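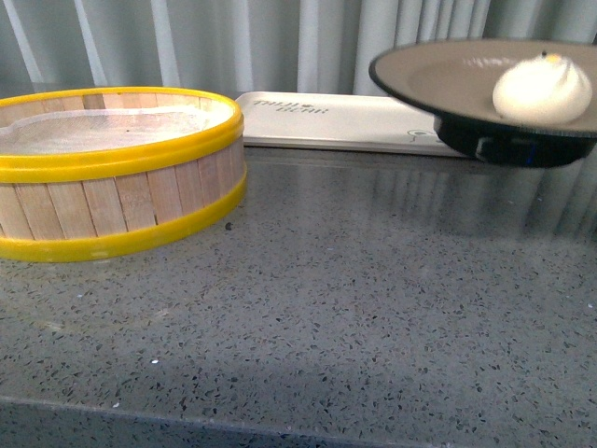 3.2 The kitchen task

When our student club, Cesau, sat down in January to choose a manipulation task for the year, we wanted something every member could picture without a briefing, and moving a steamed bun from a plate into a steamer won by a happy margin. Chibuzor Afolabi, who had proposed it, also wrote the first controller, which we named Nokero and which is still the one described in Section 4.

Figure 2 shows the work surface with the bun on its plate and the bamboo steamer at the left. A bun is a kind teacher, we found, as it forgives a clumsy approach but keeps a dent from a hard squeeze, so that even our newest members could judge a grasp by eye. Over the term, 21 students in 6 teams recorded 800 attempts, and we set aside 39 of them in which the operator had stopped early.

Figure 2. The counter used for the bun transfer task, with the plate on its raised black base at the right.

Each team kept its own notes on failed grasps, and we lean on those notes quite gratefully in Section 5.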